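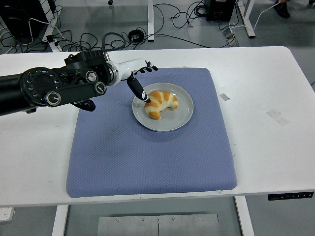
Section 4: Setting up the plating bench

I've run the Allano arm at our Bunting kitchen since June, so these are the steps the way I do them (the official wording is in the Nilside binder if you'd rather have that).

1. Raise the table with the buttons on the front right until the arm can reach the whole mat.

2. Lay the quilted mat flat in the middle, then set the plate on it.

3. Put the croissant down and start the grip check. Watch the fingers on the pastry, not the screen!

CAUTION: Keep your own hands off the mat while the arm is live. Stop it first, every time.

4. Take the croissant off the plate, set it on the mat to the left and check the grip again there. A torn one is fine for this, save the good ones for customers.

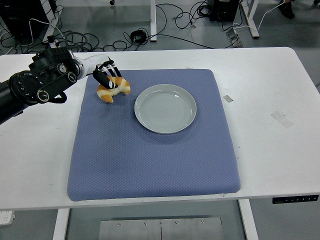

5. Log the result and hand over to whoever's on next.

What changes for you

We used to plate over 400 pastries a shift by hand. My wrists don't miss it! You'll spend more time checking and fixing now, and a bit more wiping down. Rosters stay as they were, and if the arm's playing up, go back to tongs and tell your shift lead.

Filed under: Kitchen guides > Automation at work

Related
Cleaning the mat and plates
Moving from the old Plalitz line
Shift handover notes

Contact us | © Nilside | Back to top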